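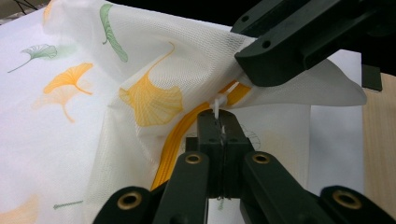

One gripper on the zip, one on the mesh.

Can a machine do the laundry yet? No. Could stop there but I've been given a page to fill and the kettle's on, so.

I should say where I'm coming from. I did eleven years in a hotel laundry before I started writing about this stuff, and in that time the machines got very good at everything except the bit I was paid for. Washing, solved. Drying, solved, more or less. Big flat sheets through the ironer, lovely, provided a person stood at the front end and fed the corners in. It was always the corners. And the bags.

People underrate the bags. A mesh laundry bag with a zip is about the cheapest thing in the house and you do it up without looking, talking to somebody, telly on. Now break it down. Find the zip tab, which is small and flops about. Get hold of it. Then (this is the part the demos skip) get hold of the bag as well, somewhere useful, because if you only pull the tab the whole bag comes along with it. So two hands, pulling against each other, not too hard. The mesh bunches. The zip goes round a curve because cloth does that. Half way along you have to let go and take a fresh grip, and when you let go everything moves.

And you can see through the stuff! Which sounds like a help and is not. Print on the top layer, same print on the layer underneath showing through a bit paler, and you want one layer and not both. My fingers know that. I rub them together and feel whether it's one or two. A camera has to work it out by looking, and I've had trouble by looking, in good light, with my glasses on.

I wrote something like this in November and got told off by letter, a proper letter, by Myfanwy Foulkes, who ran a school kitchen and then its linen and now runs neither. Her point was that I was being soft on the machines. "You keep saying it is hard," she wrote. "It is not hard, a child of six does it. Say it is hard for them." Fair. I've thought about it since and I think she's right and also that it makes my case for me. What's easy for a six year old is the stuff we never had to write down, so there's no instructions to hand over. Nobody has a manual for a zip.

Now the money. The Larholm, which is the one everyone forwards me, is a folding cabinet. You clip your shirt on the front and it takes it in and folds it. I timed it at a trade show. A basket of 114 items, mixed, towels and tops and so on, and I was clipping for longer than I'd have been folding. The chap on the stand was very nice about it. Socks it won't take. Bags it won't take. Anything with a zip "should be fastened first", it says on the card, and who's fastening it? Muggins.

Nasusell have gone the other way, two arms over a table, no cabinet. I like that more. It's slow but at least it's having a go at the actual job. Their own write-up says 184 attempts at opening and closing a bag, and they were decent enough to print the ones that went wrong as well, wich most don't. Zip jammed on the mesh. Lost the tab. Picked up the sheet underneath along with the bag. I laughed at that one because I've done it, I've sent a pillowcase through inside a duvet cover inside god knows what.

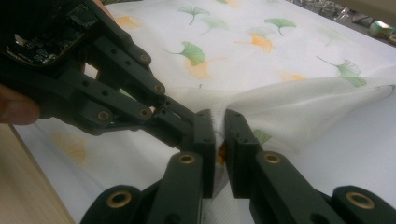 Picking up the wrong cloth, then. White on white, or worse, when the thing you're after and the thing it's lying on have come out of the same range and match. Very pretty in a bedroom. Murder on a sorting table. At the hotel we'd end up flicking it, give it a shake, see what moves and what stays. I've not seen a machine do the flick. I'd pay to see it.

What has changed, and I'll give them this, is how they're being taught. Used to be some poor engineer typing in positions. Now you get a person with a gripper in each hand doing the chore over and over, cameras running, and the machine is meant to learn off that. Makes sense to me. It's how I was taught, stood next to a woman called nothing but "Chief" and copied her until she stopped tutting. Whether it carries over to another bag, another zip, a table that's a bit lower, I don't know and I don't think they do yet either. Sosa, who do the restaurant linen round our way, trialled a pair of arms on napkins and sent them back. Cai kept theirs but only for stacking. Stacking's fine. Stacking is boxes, near enough.

Costs, quickly. The quote I was shown for a two-arm table was over 1,877 a month, on hire, servicing extra. Pounds. For a thing that does bags some of the time. A laundry on the margins I remember could not look at that, and a house obviously can't. Price will come down, they all say, and probably it will, dishwashers did. But the dishwasher got cheap after it worked. And it never had to pick up the plates, we still do that, every night, stood there bent over like fools.

So no butler this decade, is my guess. I'd expect the shop floor first, one job, same towel all day long, somebody nearby to untangle it. Then maybe the odd fiddly thing. Zips late on. I'd put fitted sheets dead last, and I'll here no argument on that from anyone who's folded one.

Letters to the usual place. Myfanwy, I know you will.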